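Questions about the table clearing stations
Ullano Canteen Services, Maltbridge site
Last changed: 2023-11-23

What do the arms do?
They clear what people leave after eating. Wrappers, paper and leftovers go away from the dishes, and the cups and bowls go to the rack. Washing is still done by our kitchen team.
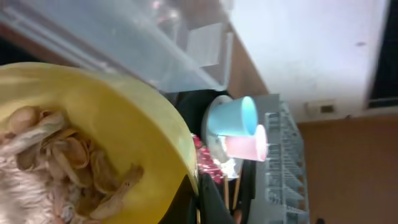

My worry is that we will only get the dirty jobs the machine refuses, and the easy ones will be gone. We heard this remark in the break room more than one time, and it is a fair one. For this reason the jobs are rotated every 2 hours, and it stays so.

Will somebody lose the position?
No contract ends because of the stations. The 8 people of the clearing team keep their hours and their pay. This is written in the agreement with Haugen, who owns the building.

Who teaches the arms?
Colleagues from the clearing team, together with a technician from Ondunach. The training is paid as normal working time. You do not need to know programming.

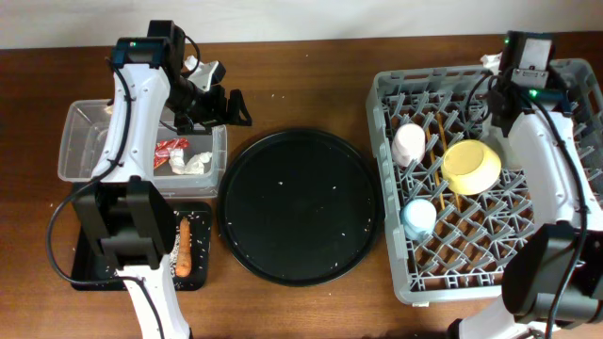

It is also possible to say no to the training. Then you stay with your usual tasks, and your supervisor must not ask you for a reason. A new group starts in January, and the list is at the kitchen office.

May I stop an arm if something looks wrong?
Please do it. Press the stop button, call extension 1935 and wait for the technician. You will not be blamed for a stop.
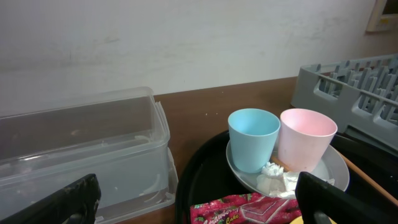

Do the cameras record the staff?
They are directed to the work surface. The recordings are used for training the arms and are not used for judging anybody's work.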